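Print this page
E-mail this page

How Does a Pencil Get Its Lead?

By Stepan Zakharchenko
December 27, 2018

There is no lead in a pencil. Lead is a soft, heavy metal, and it is poisonous. The dark stick in the middle of a pencil is made from graphite and clay.

Graphite is a mineral. It is dug out of the ground, and it is made of carbon, the same element found in coal and in diamonds. The carbon in graphite is arranged in flat sheets. Each sheet is strong, but the sheets are held to each other only weakly. When graphite is rubbed on paper, thin flakes slide off and catch on the rough surface. The line you see is made of those flakes.

Long ago, people thought graphite was a kind of lead. They were wrong, but the name stayed.

Mixing the core

Pure graphite breaks easily, so pencil makers grind it to a powder and mix it with clay and water. The mixture is a thick paste. More clay makes a harder core, which leaves a thin gray line. More graphite makes a softer core, which leaves a wide black line. The letters on the side of a pencil tell you which kind you have. H means hard. B means black. HB is in the middle.

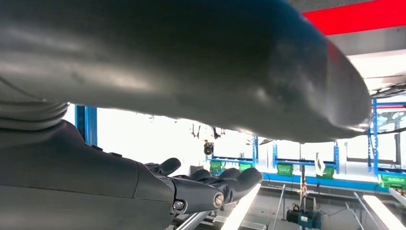
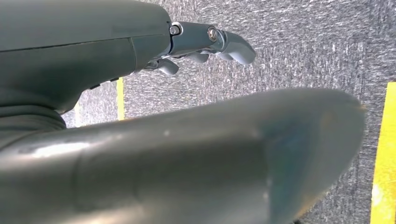
The paste is pushed through a small round hole and comes out as a long string, like noodle dough from a press. The string is cut into pencil lengths and dried. The pieces are then baked in a very hot oven called a kiln. At the Hrytsenko pencil works in Drinov, the kiln is set to 900 degrees Celsius. Baking makes the clay hard, as it does with a clay pot. After baking, the cores are dipped in warm wax or oil so that they glide on paper.

Adding the wood

The wood of a pencil starts as a flat board called a slat. A machine cuts a row of grooves along one side of the slat. Glue goes into the grooves, and one core is laid in each. A second slat with matching grooves is glued on top. Pencil makers call this a sandwich.

The sandwich is clamped until the glue sets – 70 minutes at the Hrytsenko works. Cutters then shape one side, turn it over, and shape the other. The sandwich comes apart into separate pencils, most often with six flat sides. A pencil with flat sides does not roll off a desk as easily as a round one.

Each pencil gets several thin coats of paint. If it is to have an eraser, a metal band is pressed onto one end to hold it. The band is called a ferrule.

Try it

Draw a line with an H pencil and a line with a B pencil on the same sheet of paper. Press equally hard each time. Rub both lines with a clean finger and compare the smudges.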